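February, getting on for midnight

I should be in bed but I've had tea far too late and my head won't stop, so you're getting the choir diary instead. Sorry in advance, it's long.

First rehearsal back after the break tonight. I'd convinced myself over Christmas that I was going to give it up. I had the email half written and everything, all about how busy I was, and then the new programme came through and it had the Sernport carols in it (yes, carols, in February, for a concert in May, I don't make the rules) and I thought well, one more term. I always think one more term. That's how I've ended up doing this for 16 years.

It was freezing in the hall. They'd had the heating on a timer and the timer still thinks it's summer, so we sang the whole of the warm-up in our coats, stamping about like ponies. My scarf kept getting in my mouth on the vowels. By the second half it was nearly bearable, or perhaps we'd just stopped feeling our feet.

We were down to three altos. Three! There's a cough going round and the rest of them have it, so every time we got to the low bit in the second verse there was this polite little hum where there ought to be a wall of sound. I had nowhere to hide at all. I normally stand next to somebody who can read music properly and come in a hair's breadth after her, and tonight she was at home with a hot water bottle, so I had to count. I counted out loud at one point. The tenors heard.

Still, there was one bit, near the end, where the whole room went quiet on the last chord and it just sat there in the air for a second, properly in tune, and I got the shiver up the back of the neck. I'd forgotten about that. You can have two hours of muddle and cold feet and then four bars of that and you go home happy as anything.
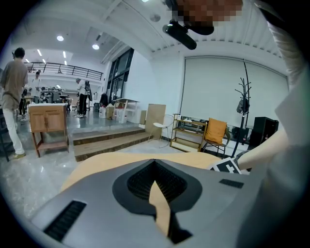
The light board, with the little square-patterned card at one end.

Came home on the late bus, which was late even for the late bus, and sat upstairs at the front because I'm a child. You go right along the seafront that way and at night it's all black on one side and chip shops on the other. I went over the alto line under my breath the whole way and I think the man behind me moved seats. By the time we reached the roundabout I'd got the tricky jump in the third verse, and by the time I'd found my keys I'd lost it again.

Supper was toast. I'd meant to stop at Tosto for one of their aubergine things but they'd already got the chairs up on the tables, and I'm not a person who can knock on a window and look hungry. So toast, then more toast, then the end of the marmalade with a spoon, standing up.

Money talk at the tea break, by the way, which always puts a dampener on things. The piano needs proper work and the quote came back at 2,000 pounds, and you could have heard a biscuit drop. It's the dampers, I think, or the hammers, something in there has perished and two of the notes near the top go thunk. I quite like the thunk. Somebody suggested a sponsored sing, somebody else suggested a sale of old scores, and I said I'd do cakes before I'd thought about it, so now I'm doing cakes. Some 20 people will want lemon and I only own the one loaf tin.

I did find my old folder when I got in, the one I was certain I'd left on a train. It was under the bed with the winter blankets. All my pencil marks are still in there from years back - BREATHE in capitals, and a pair of spectacles drawn over the bar where I always used to miss the key change. I still miss it. I missed it tonight! There's also a bus ticket, a cough sweet welded to page nine, and a shopping list that just says "leeks, string, leeks". I must have really wanted leeks.

So I'm staying for the term. I deleted the email on the bus, somewhere past the bandstand, and felt better straight away. I've got the bottom line of the second verse to learn, a second loaf tin to borrow, and thicker socks to find before next week. And I need to stop drinking tea at this hour, it's nearly half past twelve now and I'm still humming. Right, light off.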